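Bench notes: setting up a small arm for bin sorting in a shared workshop

Filed under Workshop Tips. Written by Elsie Entwistle, Jutbridge shared workshop

These notes cover the pick-and-place arm on the back bench, the one that takes mixed items out of a bin and drops them through openings in a row of boxes. Most of the tips apply to any small arm with a two-position gripper. Wiring and the controller build are on their own page and are not repeated.

Mount before you measure

Bolt the base down first. A clamp is fine for a first power-up but it creeps, and a base that has crept two millimeters shows up as a much larger error at the fingertips. Use through-bolts with wide washers under the bench top and tighten them in a cross pattern. Check them again after the first full day of running. Ours needed a quarter turn on two of the bolts and have not moved in the weeks after.

Run the arm to full reach with the power off, by hand, before fixing anything else to the bench. Mark the sweep with masking tape. Anything that has to stay inside the tape gets a fixed position; anything else goes on the shelf.

Bench surface

A plain, single-color surface in a darker shade gives the camera a clean background. Gloss is a problem. If the top has a sheen, move the lamp before you change the threshold settings, and aim it at the wall or ceiling so the light arrives indirectly. A lamp pointed straight down puts a bright patch on the table that shifts every time the arm passes over it.

Wipe the surface with a barely damp cloth. Spray cleaner leaves streaks that the camera reads as edges.

Choosing the bin

We went through 3 bins. The first was a deep plastic tub, which hid everything in the lower half and let the gripper housing hit the wall on steep approaches. The second was a cardboard tray, which slid. The one in use is wire mesh with a low rim. Mesh lets side light through to the bottom of the pile, and dust falls out of it.

Points to watch with mesh:

Fingers can catch in it. Set the lowest allowed height of the fingertips above the floor of the basket by one finger thickness, measured at the lowest point of the floor.
Measure the rim at all four corners. Ours was out of level and had to be bent back.
Fasten it. Two cable ties to screw eyes in the bench are enough, with the heads turned to the outside.

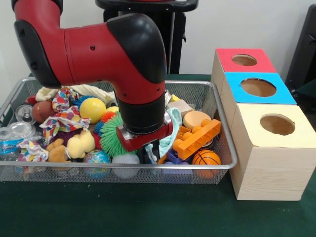
Loading also matters. Do not pour everything in and press it flat. Tip the items in from low down, then lift the basket edge once and let it drop. Soft items go in first, otherwise fabric ends up draped over the hard pieces and the gripper closes on cloth every time. If you want the arm to practice on cloth, leave it on top on purpose and log those runs separately.

Grip settings by item type

Emiliano Fuentealba worked these out over a long evening and they have held up.

Smooth balls: approach straight down, fingers centered, slow close. A fast close squirts the ball sideways.
Spiky rubber balls: easy to hold, slow to let go. Add a short pause after opening or the spikes drag on the fingers.
Plush: close fully and let the current limit stop the motor. Lift 17 mm, stop, then continue. The stop lets trailing parts settle.
Thin fabric: pinch a fold, never a flat area. If there is no fold, skip it and come back after something next to it has been moved.
Blocks and toy bricks: rotate the wrist to match the long sides. A corner grip looks secure and fails on the turn.
Bottles and jars: empty only, cap on. Glass is by hand until the release height has been checked with something that does not break.

The motor current limit is set at 700 mA in the Dovari control panel. Raising it did not improve plush grips and made the gripper housing warm – leave it alone.

Drop boxes

The boxes are plain wood with a colored paper panel on top and a round hole cut in the panel. Paper is a good choice while dimensions are still changing. A miss tears the panel and you cut a new one in a few minutes; a miss on a rigid lid stresses the wrist. Cut holes with a compass cutter on a scrap board, and make the hole wider than the open gripper plus whatever it is holding.

Put the boxes in a line that follows the reach of the arm, and keep a hand's width between the basket and the nearest box. Teach the drop point for each box separately. Calculating the others from the first one assumes the boxes are exactly where you think they are.

Logging

Keep one plain text file with the date, item, grip setting and result. Ours is at 2671 lines and has settled several arguments. Failed picks are worth a full line each, including the wrist angle.

Shutdown

Park the arm over the bench, not over the basket. Open the fingers, power down the motors, then the controller. Small parts for the gripper are in the Costorach drawer unit, second row. Return the 2.5 mm hex key to the same drawer; it fits the finger screws and there is one of it.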